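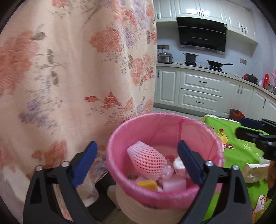 I play clarinet in a small swing band, and for many years I read my parts from paper. Last December I changed to a tablet, and with the tablet I needed a page turner pedal. I bought the Tivus, the model with two switches, and I have now used it for enough gigs to write something useful about it.

First the price. I paid 147 dollars, and the small carrying bag was included. There are cheaper pedals, and there is a Groter with four switches which costs 267. I tried the Groter for one evening at the house of our bass player, Oddur Riis. It is a good pedal, but I do not need four switches. I need one for the next page and one for the page before, and my foot must find them in the dark.

The setup was easy. You hold down the left switch until the light blinks, you choose the pedal in the tablet settings, and then it is done. The manual is very short and the print is very small, so I had to take it to the window to read it. My reading app found the pedal at once. Our pianist uses a different app, and she had to change the pedal mode before the pages moved. The mode table is on the last page of the manual, if you are looking for it.

The first real test was a dance evening at the Lorna, a long room with a wooden floor and a low stage. We play there without a break for the whole first set, because the dancers do not like to wait. I have 600 charts in the tablet now, and most of them are two or three pages. With paper I always had the problem in the fast numbers, where the arranger gives you one beat of rest and then a new page. With the pedal I turned in the middle of a phrase and did not lose a note. This was a big relief for me, I must say.

The second test did not go so well. In the ballad before the break I rested my foot on the right switch and the music jumped forward 2 pages. I had to play from memory until I found my place again. This was my own mistake, but it also says something about the pedal: the switches are very sensitive. A small amount of weight is enough. If you are a person who taps the foot while playing, as I am, you must learn to tap with the other one. It took me some weeks.

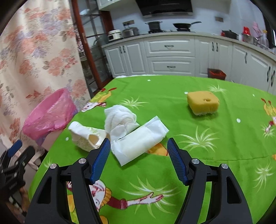
The noise is low. There is a soft click, and on a loud stage it is not possible to hear it. In a recording it is another matter. When we recorded our demo, the microphone for the clarinet was quite near the floor, and the click was there in the quiet introduction of one tune. We put a folded scarf under the pedal and made another take, and then it was fine. I would like it if Tivus offered a silent version for this kind of work.

The bottom has a rubber surface which holds well on wood and on carpet. On the smooth tiles of a hotel lobby it moved a little each time I pressed, and at the end of the set I had to stretch my leg to reach it. Now I carry a piece of carpet tape in the clarinet case.

About the battery I have almost no complaints. I charge it once a month, usually on the same day that I clean the instrument. The only weak point is the light, which is green when the battery is full and also green when it is nearly empty. It becomes red only very late. At a rehearsal for the Stankevičius wedding it became red and then the pedal was off before we finished the tune. You can use it with the cable connected, so I had a solution, but a cable on the stage is exactly what I wanted to avoid.

The connection was lost one time in all these months. I turned the pedal off and on and it came back in a few seconds. I still keep a paper folder with the set list and the most difficult charts behind my chair. Maybe after another year I will leave it at home, but my wife does not believe it.

For singers and for players who stand, I would try it first in a shop. The pedal is low and light, and with heavy shoes it is not easy to feel which side you are pressing. Sitting down, in my black gig shoes with the thin sole, I have no difficulty. Our drummer tried it with his boots and pressed both switches together – the tablet did nothing at all, and he gave it back to me.

Good: fast, light, easy to connect, fits in the pocket of a music bag.
Less good: the battery light, the small print in the manual, the click if you record.

I give it four stars out of five. I paid for it with my own money and I have no connection with the company.

Posted May 2, 2023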